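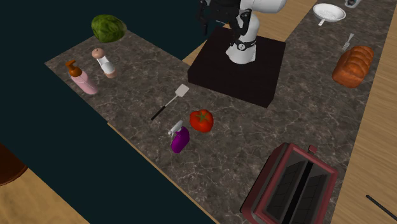

Oatmeal shampoo making an itchy dog worse?

Forum: Dog coats and grooming
952 views, 11 replies (latest shown)

skosum_lad
Thursday, April 30, 2026
My terrier cross has had itchy sides since October. The vet ruled out fleas and mites and said to try a gentle shampoo. I bought the Lillar oatmeal one and have been washing him every Sunday. His coat smells nice but he scratches more the day after a bath than before it. Has anyone else had this with Lillar, or should I give it longer?

wetdogsmell
Weekly is too often for most terriers. I'd go to once a month and see what happens before you blame the bottle. Are you diluting it?

skosum_lad
No, straight on. The label doesn't mention diluting.

Tia Bickerstaff
I groom from home and I dilute nearly everything. Mix it in a jug with warm water first, then pour it along the back and work it down. Neat shampoo sits in one spot and you never get it all out of a wiry coat. Rinse until the water runs clear and then do it once more. Leftover product under the front legs is the usual cause of scratching the next day.

marrowbone
Disagree a bit. We had the same trouble with Lillar and I rinsed for ages. It was the scent. Changed to Tamura unscented and the scratching stopped inside a fortnight. Costs more, but the bottle lasts.

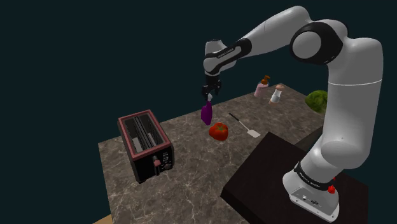
I should add that we changed her food in the same month, so I can't swear it was all down to the shampoo.

wetdogsmell
Then you can't say it was the scent at all. Could just as easily have been chicken.

marrowbone
Could have been. I'm only saying what we did. She went back on the old food at Christmas and was fine.

Tia Bickerstaff
Some dogs do react to perfume, so unscented is worth a go. I'd still change one thing at a time. Fewer baths first, then diluting, then a different shampoo if he's no better.

dreneo_fan
I use the Dreneo conditioner after every wash and never had an itchy dog.

wetdogsmell
You've got a whippet. Not much coat to trap anything.

dreneo_fan
Fair point. It does help with static from the dryer though.

skosum_lad
Thanks all. I do use a dryer, on the warm setting. Would that matter?

Tia Bickerstaff
It can. Use the cool setting, or towel him and let him dry indoors. If the skin goes red or he starts losing hair, stop the shampoo and ring the vet again.

skosum_lad
Will do. Skipping this Sunday's bath and I'll post again in a few weeks.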